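PRESS RELEASE

Sat 23 May

Gindenar laboratory presents a new method for picking parts that touch each other

The robotics laboratory of Gindenar is pleased to announce the first results of Sturker, a planning method which helps a robot arm to take parts out of a metal bin when the parts lie close together. The work was done with the company Beltomier, which supplies assembly cells to small factories, and was supported by the Takács fund for applied research.

Taking one part from a bin is an easy task for a robot when there is free space on both sides of the part. The gripper opens, goes down, closes and lifts. The difficulty begins when two or three parts lie against each other. Then there is no room for the fingers, and many systems either stop and call a worker or try again and again in the same place.

Sturker treats this situation in a different way. Before each movement the program asks whether a finger can reach the floor of the bin on both sides of the part. If the answer is yes, the part is picked at once. If the answer is no, the program looks for a short push that will open a gap. The push is made with the closed gripper or with only one finger, and its direction is chosen so that the neighbouring parts move away from the walls. 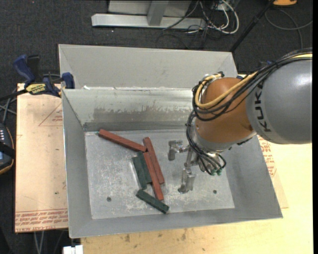 The choice of the push is the main point of the research. Earlier methods usually learned pushing and picking as two separate skills, and a third program decided between them. In Sturker both are compared with the same score, which estimates how many parts can be reached after the movement. A push that frees two parts is therefore preferred to a pick that leaves the others blocked against a wall. The score is calculated again after each movement, so a push with a bad result does not spoil the rest of the plan.

The method was tested on simple rectangular blocks of different lengths. Simple shapes were selected on purpose. Long, flat sides make contact along a whole line, and this is harder for a gripper than contact between round objects. The starting positions were prepared by hand, and each of them had at least two blocks in contact.

In total the team made 821 trials. A trial was counted as successful only when the bin was emptied without any help from a person. In 171 of the trials the robot needed no push at all. In the others it pushed first, and the limit was fixed at 5 pushes for each part. When this limit was reached, the trial was stopped and recorded as a failure. Most failures happened in the corners of the bin, where a block can stand against two walls at the same time. The laboratory is now working on a special movement for this case.

Beltomier intends to try the method with its own parts in September. For these tests the company will provide 40 different parts, among them brackets and short profiles with holes. It is not yet known how well the score will work for parts which can roll or hook into each other, and the laboratory does not want to make promises before these tests are finished.

The full report, with the list of all starting positions and the record of each failed trial, can be requested from the Gindenar press office. Visits to the laboratory for journalists are possible by appointment. Please write to the press office and mention the name Sturker in the subject line.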